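Ider Serving Cart with Wooden Tray
Skadico home furniture – item 183

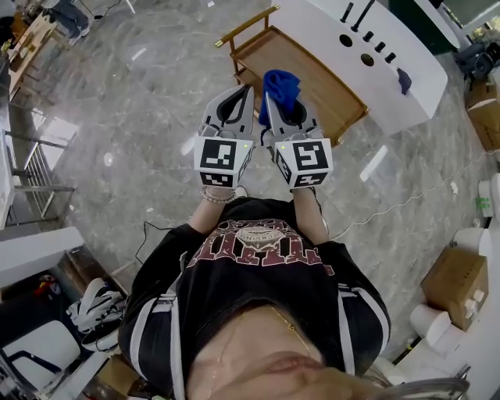

How much weight can the cart carry?
The tray is made for 9 kg when the weight is spread over the whole surface. Please do not put all of it on one corner, and do not sit on the cart or let children ride on it.

The Ider is a small cart for people who need one more surface, but not all day and not always in the same room. Many of our customers keep it next to the dining table and put folded napkins, cloths and plates on it before the guests come. The tray has a light brown wood color and the handle rail is gold-colored, so it goes well with a white table or a gray floor.

Height with tray: 80 cm
Tray: wood, light brown
Handle rail: metal, gold-colored
Assembly: needed, tools are in the package

Care
Wipe the tray with a soft cloth that is a little damp, then dry it at once. Water which stays on the wood for a long time can leave a ring. For the rail use only a dry cloth – polish for brass will take away the color. We recommend to check the screws after the first month and again when you move the cart to another home.

Delivery
The cart comes in one cardboard box. Please keep the box until you have put everything together, in case you want to send it back. Orders to Pirnik are delivered to the door. For other places the driver will call you before he comes.

Spare parts
Screws, wheels and the handle rail can be ordered separately. Write the item number in your message and tell us which part you need. The tray from the older Shakya cart does not fit on the Ider, the holes are in a different position.

Returns are possible in 200 days if the cart is clean and all the parts are in the box.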